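3.2 Home visits and everyday near tasks

Seok and Oh, Rurnbridge Eye Clinic
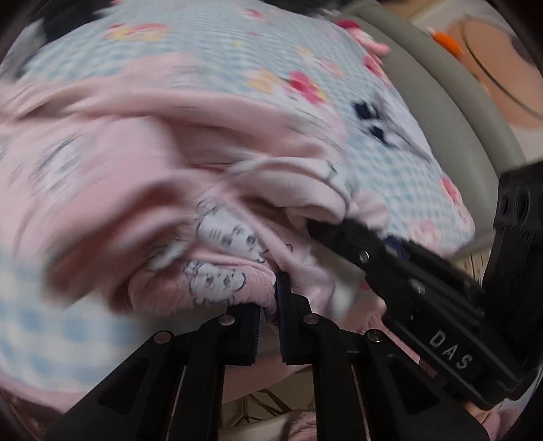 Figure 2. Pink fabric held between two ridged gripping pads, over a light blue gingham blanket with floral prints.

Patients who report floaters often describe their symptoms in terms of daily activity. A clinic questionnaire completed in a dim waiting room does not capture these complaints well. For this reason the study added a home visit to the two clinic visits described in Section 3.1. During the home visit, each patient carried out a set of near tasks at a table or bed of their choice, including reading a printed page, threading a cord through a large bead, and folding household linen. Patients were asked to say aloud when a floater crossed the part of the view they were using.

Of the 100 patients enrolled, 77 completed the home visit. Those who did not were similar in age and in length of symptoms to those who did, and their clinic data were kept in the analysis. Seventeen patients had floaters in both eyes and were tested with each eye covered in turn. The remaining patients were tested with the unaffected eye covered.

Room lighting was measured at the task surface before each session. The protocol set a target of 900 lux, supplied by the Trorno task lamp where daylight was not enough. Curtains were left as the patient normally kept them. Patients wore their usual near glasses, and new glasses were not prescribed between the first clinic visit and the home visit.

Complaints were graded on the Lurnel scale, a five-step measure in use at the clinic since before the present study. A grade of zero means that no floater was noticed during the task. A grade of four means that the patient stopped the task and looked away until the view cleared. Two graders, Soon-im Oh and Do-yoon Seok, scored the sound recordings separately and without access to the clinic findings. Where the two grades differed by one step, the higher was used. Where they differed by more, the recording was played again and a joint grade was agreed.

Pale, evenly lit surfaces are known to make floaters easier to notice, and surface color was therefore entered as a separate item on the visit form. Patterned covers were recorded as "mixed" – a choice made after the pilot visits in March, when the graders could not agree on a single main color. No attempt was made to replace a patient's own linen with a standard cloth.

Grades from the home visit were compared with those from the second clinic visit using the paired test set out in the Seol analysis plan. Missing grades were not filled in. Results for the reading task are given in Section 4.1, and those for the bead and linen tasks in Section 4.2.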